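Writing down the bench rules

3rd May

I finally typed up the rules we use on the two-arm bench at Mivo. Up to now they lived in my head and on a strip of tape stuck to a drawer, and the tape had lost its ending.

Most of them are dull. Water only until a routine has run 27 times without a stop. No cell samples on the bench at all, ever. Speed stays at 200 millimeters per second whenever glass is in reach, even if the routine was written for more. Anyone who changes a gripper setting writes it in the log before the next run, not after lunch.

The one I care about most is the one-arm rule. If one arm is closed on a tube, the other stays open and still. We got that from Nekley, where they had up to 14 broken tubes a month before they adopted it. Ours is a bit stricter -- the idle arm also has to keep its fingers clear of the rack.
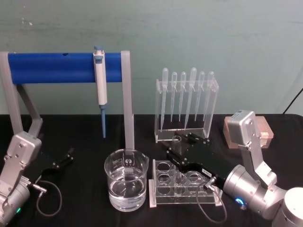
Does the rule still apply when the two arms are doing separate jobs? It applies any time they share a table, and a routine that needs both moving near glass gets reviewed by a second person first.

Cables took me the longest to write. I wanted one line and ended up with three. Leave enough slack for full wrist travel. Check the slack by hand at the start of a shift. If a cable touches a rack during a move, stop and reroute it, even if nothing shifted.

The El Ouafi people sent me their own list, which has 11 items to our nine. I took their wording on emergency stops and left out the part on floor markings, as our bench is against a wall. Next revision is in August, and I still need to sort out what we do about pipette tips.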